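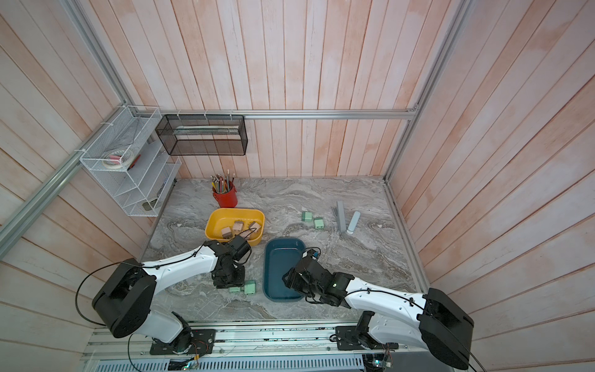

Ticket opened against the Mallora stock database, Ilora site. Nightly sync from Sarkex stops at record 1,132 with "parent location missing" and rolls back the batch. Retried at 20 and 200 records per batch, same result. The failing records are all children of container entries, such as the yellow plastic bin and the dark teal-blue tray, where the colour field was left blank.

Update, 15:10. Filled in the colour field by hand and re-ran. Batch clears, but the job now hangs on shelving.

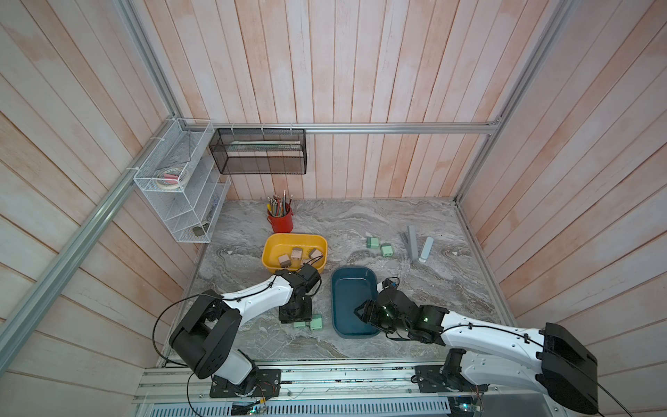
Tier numbering is the second fault. Sarkex counts tiers from the bottom, Mallora from the top – the import template never converts. The masking tape on the upper tier of the white wire-mesh shelf was filed under the lowest one. Swapped the mapping in the Bakke connector and set the timeout to 15 minutes. Leaving open until the November stocktake.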